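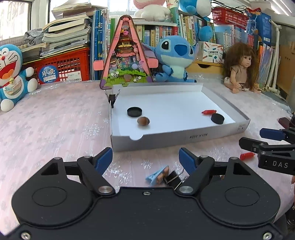
¿Cuándo conviene empezar con los dulces de Navidad? La primera semana de diciembre, si hablamos de mantecados, que ganan mucho con unos días de reposo en lata.

Yo este año voy tarde, para variar. El domingo pasado me puse con la receta de mi abuela – manteca, harina tostada, canela y un chorrito de anís – y me salieron 13 mantecados con pinta de piedra. ¡Trece! Se me fue la mano tostando la harina y encima la amasé caliente, cosa que mi abuela me habría reñido (y con razón).
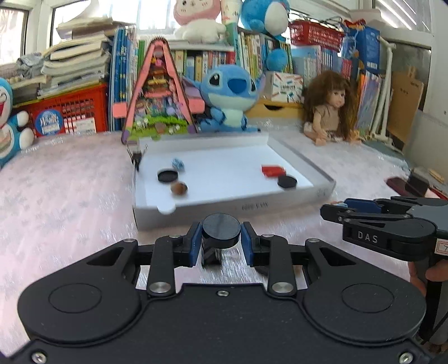

Publicado por Lerkero | December 13, 2023 | Cocina de casa

Segundo intento anoche, con la harina ya fría y 222 gramos de manteca. Mucho mejor, se deshacen en la boca y la cocina todavía huele a canela. Eso sí, los corté demasiado finos y alguno se me rompió al envolverlo en papel de seda.

Me falta probar con almendra molida, que en julio compré una bolsa enorme y ahí sigue. Si alguien los hace con aceite de oliva, que me cuente las cantidades en los comentarios, por favor.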